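Up at six, in by quarter past seven. Rain all the way. The lights on our side were still off when I came in, so I made coffee first and read through Dirk's handover from last night. He writes short notes. This one said: "Left arm, gripper drifting again, 3 mm at the far row. Didn't touch it. Yours."

So that was the day.

Some background for myself, for when I read this back in a year. The Plutine cell has two arms and one table, and the job is putting small things into a basket, over and over, so the software people have something to chew on. The counter stood at 1,632 cycles since the last full calibration. We are supposed to redo it well before that. We have been busy and we let it slide, me as much as anyone.

I started with the fingers because that's the easy part. Took both pads off the left gripper and wiped them with alcohol. The inner pad had a groove worn in it, right where it closes on anything round. I went to the drawer for a new pair and found one new pad and one that somebody had put back used. Wrote "pads" on the order list for Bokiler and underlined it. Fitted the new one on the worn side and kept the old outer pad, which still had some life in it.

Then the wrist. Four screws on the flange, and one of them turned almost a quarter before it bit. I took all four out, cleaned off the old thread lock, put new on and torqued them in a cross pattern. Put a paint line across each head so we can see from now on if they move. Dirk asked me months ago to do the paint lines. He was right.

While the thread lock set I did the cable. The sleeve had been rubbing at the elbow, shiny on one side but not through. Moved the clip up by a hand's width and ran the arm slowly through its whole range to see that nothing pulled tight. It didn't. I also emptied the dust filter on the controller, which I don't think anybody had opened since August. Gray felt, a whole sheet of it. Fan sounds the same as before, to be fair.

Ronja came over before lunch and we went through the test set. She wanted to keep the old one with the wooden blocks. I said blocks tell you nothing, every gripper in the world can pick up a block. We settled on three things from the office cupboard that are all awkward in a different way. The marker rolls. The knife is slim and lies low. The stapler is heavy at one end and slips if you take it in the wrong place. They get laid out in a line at the near side of the table, basket at the back, and after each round they go back to the same spots.

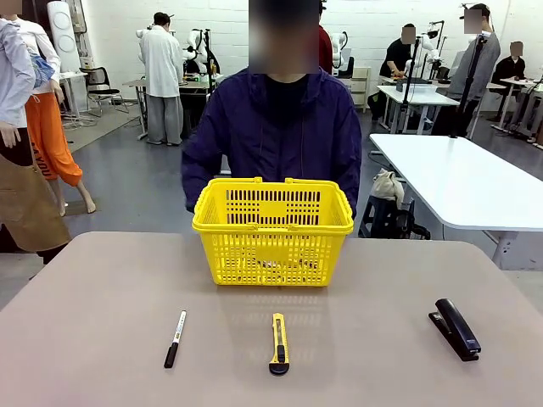

Test set for the check: marker, utility knife, stapler, and the yellow basket behind.

I did the calibration itself after lunch. Pointer tool in, touch the nine points, let it compute, throw away the first result, do it again. The second and third agreed with each other so I saved the third. The correction was 2.8 mm on the far side and almost nothing near the base, so it matches what Dirk saw and it also matches a flange that had come loose. I would like to say the screw was the whole cause. I can't prove it. The groove in the pad would have done something too.

Then the test rounds, 18 of them, at half speed. Marker fine every time. Knife fine, though on two rounds it was picked up off center and swung a bit on the way over. The stapler was dropped once, on round five, back on the table with a bang that made people look up. I changed the grip point by a centimeter toward the heavy end and after that it held. Wrote the new number in the logbook and also on the tape on the side of the controller, where the old one was. Crossed the old one out properly this time.

Full speed I left for tomorrow. The thread lock wants a night and I was tired, and that is when I pinch my fingers in something.

Called Lurska about the spare wrist. They have one, but the lead time has gone up again and the man could not tell me if it comes with the new seal or the old. He will write. He said that last time as well. If I hear nothing by the end of the week I'll try Paquette, they are more expensive but they pick up the phone.

My back is sore from leaning over the table. I should ask for the height to be raised before we do the right arm, it would be five minutes' work with two people and I have put it off since we moved in. The right arm is at 121 hours since its last check, so there's time, but I want to look at its flange screws in the same way and get paint on them.

Left a note for Dirk: pad changed on the inside only, screws marked, calibration saved, stapler grip moved, don't go above half speed until I'm in. Longer than any note he has ever left me.

Home by half past six. Soup from the freezer. Forgot to buy bread.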